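4. Preparing the table for the Gronard folding cover

The cover needs a flat table with a straight long edge. Before you open the bag with the clamps, do the steps in this order.

4.1 Wipe the table top with a damp cloth and let it dry. Do not use oil or wax. The Ulik pads do not hold on a waxed surface.

4.2 Measure the long edge. The small cover (Hadgu) is for tables up to 98 cm. For a longer table, please order the large cover (Gatau).

4.3 Choose the long edge where you will put the clamps. A white table top is suitable, also when it stands on carpet.

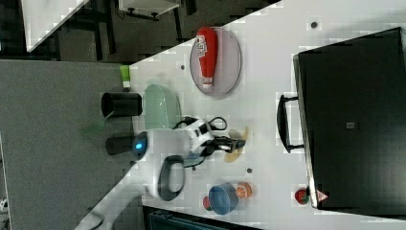
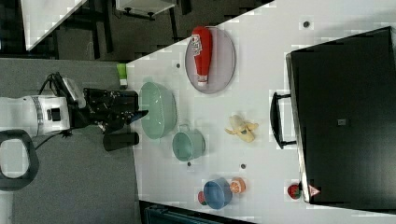 4.4 Remove all objects from the table. Plates and bottles can fall when you pull the cover.

4.5 Stick 2 pads under the chosen edge, one near each corner. Press each pad strongly and wait nearly 4 minutes.

Note: In a cold room the glue needs more time. Leave the pads overnight.

4.6 Put the clamps over the pads and turn the screws by hand until you feel resistance.

CAUTION: Do not use a wrench. Too much force can break the edge of the table.

4.7 Pull the cover slowly to the other side. If it goes crooked, fold it back and start again from step 4.6.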